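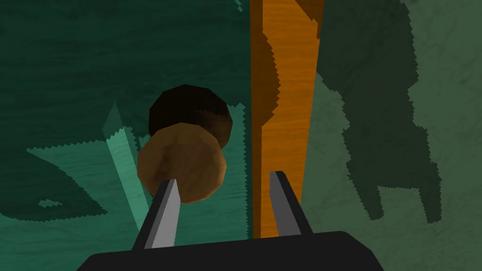 The Second Soundtrack: How an Animated Film Gets Its Other Voices

When Bakutley, the second animated feature from Skandeo, opened in its home market in March, the English-language cast had been finished for most of a year. The other casts had not. The dubbing house Mabaso, which works out of a converted printing plant in Pasville, was still replacing lines in reel four while the posters were going up.

Dubbing an animated film is often assumed to be easier than dubbing live action. The mouths are simpler, and there is no original actor on screen. In practice the work is different in kind. The animators drew the mouths to fit one recorded performance, so every pause and intake of breath in the English track has been built into the face. A replacement voice inherits all of it.

Bakutley has 704 lines of dialogue that require lip sync. Mabaso's script department sorts them by how much of the mouth is visible. Lines spoken in close-up go through a full phonetic pass, in which the adapter marks each closed-lip sound (p, b and m) and each wide open vowel, then looks for a translation that puts similar sounds at the same points. Lines spoken in profile or at a distance need to match only in length. Lines spoken off screen are treated as ordinary translation.

The close-up lines take up most of the schedule. A sentence that runs two seconds in English can easily run three in German or Finnish, and the adapter has to decide what to drop. Jokes are handled separately, in a document that lists what each joke has to accomplish in the plot and leaves the wording open.

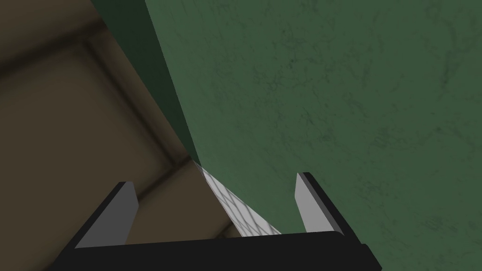 Light gray inner faces on a black gripper, with a large green object ahead.

Recording follows the adapted script but not its order. Actors work alone, one character at a time, and each booth session is limited to four hours. Shouting is saved for the final hour, when a strained voice will do the least damage. The director plays the English line, then the picture with three beeps, and the actor speaks on what would be the fourth. Most lines are accepted by the fifth take.

Songs are scheduled apart from everything else. Bakutley has only two, but the longer one is sung by a crowd, and Mabaso recorded it with a group of 40 singers in three passes. The passes were layered to give the mixer enough material to fill the rear channels. The lyricist had to keep the stressed syllables on the downbeats, which meant moving the title phrase from the first line of the chorus to the third in two of the languages.

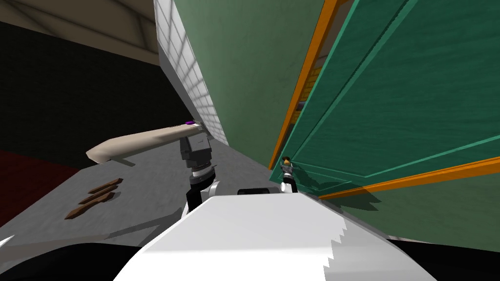 Mixing the versions

Skandeo delivers a music and effects track with all English dialogue removed. On paper it is complete. The gaps tend to be small ones: a grunt recorded with a line and removed along with it, or a crowd reaction that contained a recognizable English word. Each gap has to be filled before the mix can start, either from a library of roughly 4,000 vocal effects or by calling an actor back in.

The mixer then places the new voices into the rooms of the film. The reverb settings come with the delivery, but they were tuned to the English voices. A deeper voice in the same virtual stairwell can turn to mud, so the low end is thinned by hand, scene by scene. A language version of Bakutley took 70 hours to mix, not counting the theater check.

That check is done in an ordinary commercial auditorium, before the first morning show, with the house system left at its normal level. Dialogue that was clear in the studio sometimes sinks under the music there. When it does, the center channel is raised a little and the reel is exported again — the last change made before the files are locked.

Last updated in March
Shares: 118 | Comments: 9

Related
How subtitlers decide where a line breaks
Inside the foley room: shoes, gravel and wet leather
Why some animated films are recorded twice
What a music editor does after the score is finished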